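I Entered Sweepstakes Every Day for a Year

I blame my sister-in-law. She won a grill off the back of a cracker box and wouldn't shut up about it, so last June I opened a new email address and started entering everything. Blog giveaways, soup labels, the drawing at the tire place. If it had an entry form, I was in!

The first prize took six weeks and it was a keychain from Tranix. I still yelled loud enough to scare the dog.

After that I got hooked on the tech giveaways, which is funny for a person who still prints her boarding passes. Istar was giving away a refurbished desktop computer and I put in for it every single day (yes, you could do that, I read the rules twice).
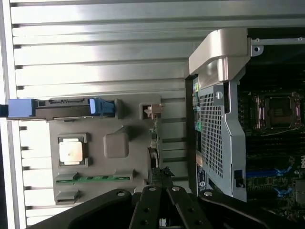
A gray component tray with blue clips, next to an open computer case.

I didn't win the desktop. Wanting Jiang did – she runs the sweepstakes group I joined, and she has entered 3,117 contests since she started her notebook. She offered me the mouse pad as a consolation. I took it.

Wanting's big advice is to go small. The Mevura cookware drawing got 261 entries in total, and I came home with a saucepan. The Kuzmenko vacation giveaway had the whole internet in it, and all I came home with was a newsletter I can't unsubscribe from.

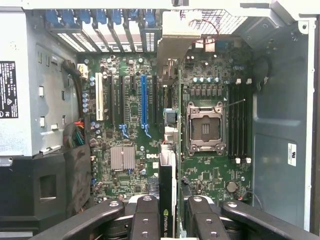

She also told me to skip the ones that want you to tag five friends, partly for the odds and partly so you get to keep the friends. And never, ever pay "shipping" on a prize. I got one of those emails in the fall and my card was halfway out of my purse before I called her.

My own notebook is up to 1,684 entries now. Eleven wins, if you count the lip balm, and I do. My husband added it all up and says the prizes are worth nearly $440, not counting my time, and I've asked him to please keep not counting it.

Tonight it's a year of free cat litter. We don't have a cat, but my sister-in-law does.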